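Robotics Project Reports / Simulation / Student Work
9 min read

Closing the loop from the wrist: does a hand-mounted camera help a simulated arm grab thin furniture parts?
Final report, independent project course
1 Nov 2024

Short version first because the long version got long. We trained a simulated arm to grasp thin wooden parts (chair slats, mostly) using only the view from a camera on the wrist. Compared it to the same policy trained on a fixed overhead view. Wrist camera won on slats, lost on finding the furniture in the first place. Mixing both was best but slower to train. Numbers below, with the usual warning that this is all simulation and no real arm was involved.

1. Why thin parts

Most of the grasping homework we did in the spring used blocks and mugs. Blocks are easy. You point the gripper down, close, done. Furniture is annoying. A slat is long one way and skinny the other two, it's usually at an angle, and there's often something solid right behind it or next to it. If the fingers come in rotated wrong they just land on the slat and push.

We wanted to know if the camera position matters more than the size of the training set. Our guess going in was yes. Our advisor's guess was no. Both sort of right, see section 5.

2. Setup

Simulator: Urura, the build the lab already had on the shared machine. We did not write the physics. We did change the contact settings for the fingertips, which were too sticky by default (the arm could pick things up with the side of one finger, which made our first week of results look amazing and mean nothing).

Furniture models: from the Bakby set. We used 40 models. Chairs, stools, a few shelves, two benches. Split was 27 for training, 13 held out for testing. Held out means never seen at all, not just moved around. Each model got dropped into a plain room with random wall and floor colors, random light, random rotation.

Arm and gripper: parallel jaw, two fingers. Starts open every episode. Camera sits behind the palm looking out past the fingers, so part of the hand is always in view. We thought about masking the hand out and ended up leaving it in. More on that later.

Policy: small conv net, then two dense layers, outputs a change in hand pose plus open/close. Trained by imitation from a scripted expert, then some rounds where the expert relabels whatever mess the policy got into. The expert cheats, it knows where every part is. We called the training code Tanguy so we could stop saying "the new script".

Compute: one GPU, shared. This shaped a lot of decisions. Several of the choices in this report are "what finished overnight".

3. Conditions

Overhead only. Fixed camera over the workspace, same resolution.
Wrist only. No other camera at all, not even at the start.
Both. Two conv nets, features stuck together before the dense layers.
Wrist with hand masked. Same as wrist only but the gripper pixels painted flat gray.

Same expert data for all four, same number of steps, same seeds where the code let us. (Seeds in the relabel stage drifted for one overhead run. We caught it late, reran it, the number barely moved, the rerun is what's reported.)

4. How we scored it

A trial counts as a success if the part is between both fingers at close, contact on both sides, and it stays there for a one second hold. We did not require lifting. Lifting a slat means lifting the chair, and we didn't want to be measuring how heavy the chair is.

Each trial had a step limit. Running out of steps is a fail. Hitting the furniture hard enough to shift it is also a fail, even if the grasp worked after. That rule cost the overhead policy a lot.

5. Results

Success on held-out furniture, slat targets only:

Both cameras: 83 percent
Wrist only: 71 percent
Wrist, hand masked: 64 percent
Overhead only: 48 percent

So the camera position matters, a lot, for thin parts. The gap between wrist and overhead is 23 points. On thick targets (legs, posts, seat edges) that gap mostly goes away, overhead is within a few points of wrist and on a couple of the stools it's ahead.

Training set size: we also reran wrist only and overhead only with half the furniture. Wrist only dropped a bit. Overhead dropped more. This is where our advisor gets partial credit, because overhead was clearly still improving as we added models and might have caught up some with a bigger set. We ran out of machine time to check.

6. What failures look like

Watched a lot of episodes. Too many. Failures in the wrist only condition come in a few types.

Lost target. Hand drifts so the part leaves the view and the policy has no memory, so it has no idea which way to go back. It usually keeps drifting. Biggest bucket by far. A policy with any kind of short history would probably fix a chunk of these.

Wrong part. Two slats side by side and the policy goes for the space between them, splitting the difference. Fingers come down one on each slat. Looks very confident the whole way in.

Bad angle. Right part, right place, hand is rotated so the fingers line up along the slat and not across it. The expert never does this so the policy has few examples of getting out of it. Relabeling helped here more than anywhere else.

Big flat stuff. If a panel or wall fills a lot of the view the policy slows down and sometimes stops. We think it's depth. A plain gray surface has nothing on it to judge distance by, with one camera. Adding texture to the walls during training helped some but then the test rooms were plain again.

The wrist view at the start of an approach is pretty sparse, is the thing. A lot of hand, a lot of empty background, and the parts that matter are a small strip of pixels.

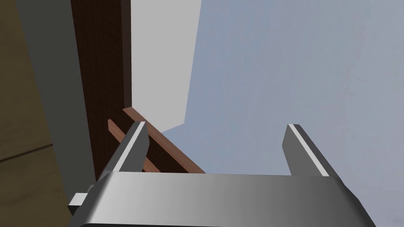
Parallel slats were the hardest layout in the whole set for every condition except both cameras. For wrist only, success on parallel pairs was noticeably under its average, and most of the misses were the split-the-difference kind. We tried giving the policy the target as a small marker in the first view. It helped early on, then once the hand turned the marker was out of date and the policy ignored it or worse followed it.

7. About masking the hand

Expected this to help. Less clutter for the network, right? It hurt. Best explanation we have is that the fingers work like a ruler. When the slat passes behind a finger that tells you it's further out, and where the fingertips are compared to the slat tells you how far off you are sideways. Paint the hand gray and the overlap is still there but the finger edges and highlights are gone. We did not test this properly. A fair test would be changing finger color per episode and seeing if the success rate drops, we have the config for it but never ran it.

8. Things we'd do different

Start with the scoring rule. We changed it twice and each time had to rerun everything.

Log the wrist frames from day one. For the first half of the project we only saved joint states and a success flag, so early failures are just a zero in a spreadsheet with no way to see why.

Fewer conditions, more seeds. Three seeds per condition is thin. The order of the four conditions was the same in every seed, which is comforting, but the masked vs unmasked gap is small enough that we wouldn't bet on the exact size.

Not tune the contact settings by eye. Fidano, the tool the other group used for matching friction to measured values, would have saved us a week at least. We found out about it in July when most of the data was already generated.

9. Limits

All simulated. Clean images, no blur, no camera noise, no cable hanging off the wrist. Furniture doesn't flex. Lighting was random but always pretty soft. The expert is scripted and has a style, so the policies have that style too (it always comes in from the open side and never reaches through the back of a chair, even when that's shorter).

Also only one gripper. A wider palm or shorter fingers would change how much of the view the hand takes up and we don't know which direction that pushes things.

10. Next

Short memory for the wrist policy, even just the last few frames stacked. Random finger colors. Then the real arm if we can get lab hours, starting with one stool. Code is in the course repo under the project folder, readme is out of date, the configs are right. Ask before running the full data generation becuase it fills the shared drive.

Related reports
Stacking without vision: how far can touch get you
Drawer opening with a scripted expert, part 2
Measuring friction for simulated grippers
Two cameras or one? Notes from the bin picking group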